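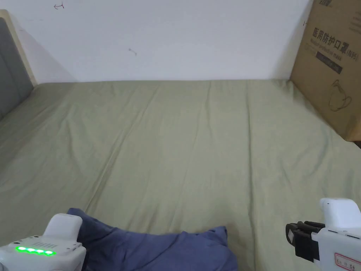
How often does a pair of hand-held grippers need looking after?

Every working day, for a few minutes, with a longer service every 27 hours of use. That is the schedule Pallavi Kandpal keeps at Runent, a small firm that teaches a two-armed machine called Tritero to handle laundry. The arms learn from people who fold with the grippers first, so a worn gripper means a poor lesson.

Kandpal came to the job from sewing machine repair. She says the two trades have the same enemy.

"Lint," she says. "It gets in the vents and it gets in the jaws. Dark cotton is the worst for it."

Her day starts at the bench. The left gripper has narrow slots in its white plastic casing, and she goes over them with a dry paintbrush. Compressed air is not allowed, as it drives the fluff further in. The jaws are black, with openings that catch loose threads, so she picks them over with tweezers under a lamp. Then she closes them on a strip of bedsheet and pulls. If the strip slides, the pads come off and new ones go on.

The lights come next. Four green ones in a row on the left unit mean it is ready to go to work. Anything less and it stays on the bench. The handwritten stickers get checked too - the ink rubs off against people's palms, and a pair that gets mixed up has to be calibrated again from scratch.

The long service takes most of a morning. Kandpal opens the housing, cleans the slide, and puts back the screws in the order they came out. In October a screw went in crossed and split a casing. Ondholm, which moulds the shells, took 8 days to send another. She now keeps six spares in a biscuit tin.

After that comes a trial on a made bed with one dark garment, usually a jumper or a work shirt. Brahim Samir does the folding. He likes a plain fitted sheet in a lighter colour underneath, so the edges of the garment stand out in the recording. He doesn't iron it.

"A real bed has wrinkles," he says. "The arms had better get used to them."

When Samir is happy, the recordings go to Tritero and the arms have a try at the same fold. Sleeves still give them trouble. Kandpal blames the left wrist joint, and has it down for new bearings.

Comments (3)

Periklis Theodorakopoulos
We use a paintbrush on our label printers as well. Go for natural bristle, the nylon ones build up static.

Mostafa Sqalli
What are the pads made of? Ours go shiny after a week of towels.

Lefteris Kalogeropoulos
Would have liked more on the wrist joint. Still a good read.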